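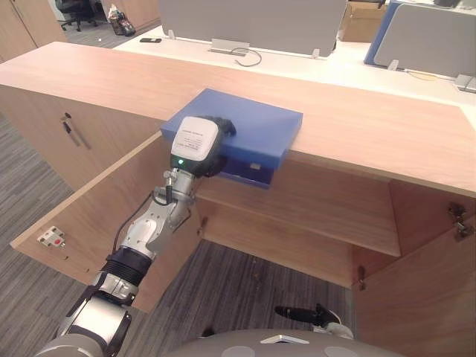

Informe de avance para Oltel, proyecto Janell
Responsable: Tamara Bratu
Periodo: cierre de marzo

1. Estado de la recogida

El plan aprobado pedía 80 demostraciones válidas de la tarea de guardado en mueble de oficina. A la fecha de este informe hay 40 revisadas y aceptadas. Otras 30 están grabadas y pendientes de revisión. El resto se grabará en las próximas semanas, con el mismo mueble y los mismos operadores.

La tarea trabaja con una caja azul rectangular y un armario bajo de madera con las puertas abiertas. Cada demostración se graba por teleoperación, con la cámara de cabeza y las de muñeca sincronizadas. Se guardan también las posiciones articulares y la apertura de las pinzas.

2. Incidencias

Se descartaron 4 episodios por pérdida de sincronía entre cámaras. El fallo estaba en el equipo de grabación y Dumitrescu cambió la configuración del reloj. Desde entonces no se ha repetido.
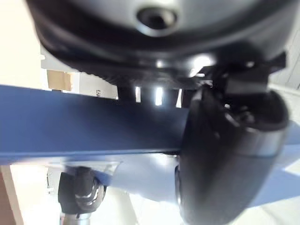 Las vistas de muñeca son las que más tiempo de revisión consumen. La carcasa y el dedo de la pinza ocupan buena parte de la imagen, y en los tramos de aproximación cuesta fijar el instante del contacto. Hemos acordado etiquetar ese instante con la cámara de cabeza y usar la de muñeca solo como comprobación.

3. Entrenamiento

El primer modelo se entrenará con las demostraciones aceptadas hasta ahora, en el servidor de Drastance. No esperamos un resultado presentable de esa prueba; sirve para detectar errores de formato antes de completar el conjunto.

4. Gasto y solicitud

El gasto de personal va según lo previsto. Pedimos autorización para pasar a horas de revisión la partida de mobiliario que no se ha utilizado. El importe total no cambia.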